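Week 3: getting to know the motherboard

Okay, cases open, everybody! Before you touch anything, colour in the board map from Bronwyn's handout (spares on my desk). I always start with the coin cell, it's the easiest thing to spot. 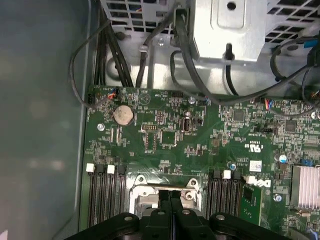
Next, label the processor socket, the memory slots and any pin headers on your map. Leave the fan leads till after the break, please! Pages 33 to 35 of the Mader notes cover headers.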